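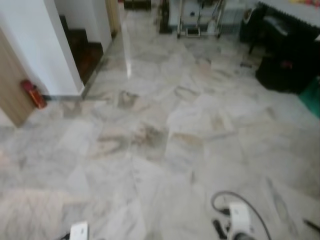 Does a short rest between two matches on the same day change how a player does in the second one?

In our data a short rest had little effect on the first set of the second match and a clear effect on the deciding set. Players who came back on court early won opening sets at close to the rate expected from their ratings. When the match went to a third set, they won less often than expected. The rest of this section sets out how we reached that result and where it is weak.

4. Rest time and deciding sets

4.1 Matches and setting

The matches come from seven regional tournaments run under the Karkar series rules, all on outdoor hard courts. The series uses a compressed schedule, so players who win in the morning are often called again in the afternoon. Matches are best of three sets with a full third set. Events that replace the third set with a long tie-break were left out, as were doubles and all matches that ended in a retirement or a walkover. This left 654 singles matches in the main sample.

Two venues hosted the events. The Macedo courts sit low and are sheltered on the west side; the Jeltura courts are more open, and play there was stopped for wind more often. We kept a venue term in every model for this reason. The venue term was small in all of them and is not discussed further.

Tournament desks recorded the time each match was called and the time the score was handed in. Point-by-point scores were entered by the chair or, on courts without a chair, by a court monitor using the Rokero scoring application. Where the desk time and the application time did not agree, we used the application time for the last point and the desk time for the call.

4.2 How rest was measured

Rest is the time from the last point of a player's previous match to the first point of the next one on the same day. Warm-up is therefore counted as rest. We considered taking it out, but the length of the warm-up was not recorded on every court, and the rules allow the same warm-up for both players.

A rest was classed as short if it was under 90 minutes and as long otherwise. The cut was chosen before the results were looked at, and it matches the minimum the series asks its referees to aim for after a three-set match. Referees may shorten it when rain has delayed play. Players with no earlier match on that day form a separate group.

Rest on its own says little, since a player who comes off an easy match needs less of it. We added the number of games played in the previous match as a measure of load. The number of points would have been a better measure, but it was missing for some of the early rounds on outside courts.

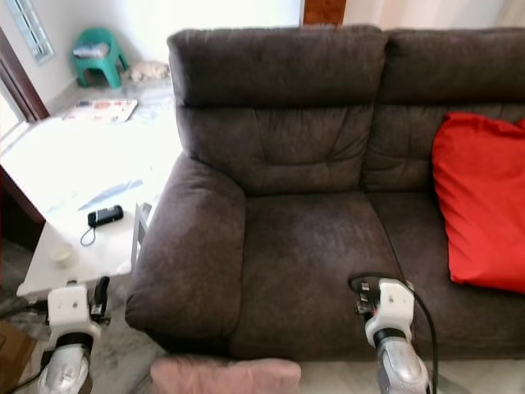

Why was the number of games used and the length of the match in minutes left out?

Match length in minutes includes stoppages, medical breaks and time spent looking for balls, and these differed a lot from court to court. The number of games was recorded the same way everywhere and could be checked against the score sheet. Models run with minutes in place of games gave the same direction of effect with a wider interval.

4.3 Model

For each set we modeled the chance that the lower-rated player won it, given the rating gap, the rest class of each player, the games each had played earlier that day, and the venue. Sets from the same match are not independent, so standard errors were clustered by match. Ratings were taken from the series list published before each event. A player's rating was not updated during the event, even after an upset.

The first, second and deciding sets were fitted separately. A single model with an interaction for set number gave much the same picture, but it was harder to read and relied on the rating gap working the same way in all sets. A third set is only reached by players who have split the first 2, and that group is closer in level than the sample as a whole.

4.4 Results

Figure 3 shows the difference between sets won and sets expected from the ratings, by rest class.

Figure 3. Sets won minus sets expected, for players with short rest, long rest and no earlier match that day. Bars show clustered intervals. Opening, second and deciding sets are plotted separately.

For opening sets the three groups overlap. Second sets show a slight drop for players with short rest, but the interval includes zero. In deciding sets the drop is larger and the interval is clear of zero. Players with long rest did not differ from players who had not played earlier that day.

Load mattered mainly in combination with short rest. A player who had come through a long earlier match and then had a long rest did about as well as the ratings suggested. The serve figures point the same way – first-serve percentage held steady, while points won behind the second serve fell late in the match among players with short rest.

4.5 Limits

Rest was not assigned at random. Seeds are more often given fixed court times, and a fixed time tends to mean a longer wait. The rating gap takes up part of this but perhaps not all of it. We also do not know what players did between matches. Some will have eaten and slept, others will have stayed in the sun watching a friend play – the desk records do not tell them apart.

Heat is the other gap. Air temperature was noted once per session at the referee's desk, which is too coarse to match to single sets. The November event was cooler than the others, and leaving it out made the deciding-set effect slightly larger. Court-level readings would be needed to say more, and the series has not so far collected them.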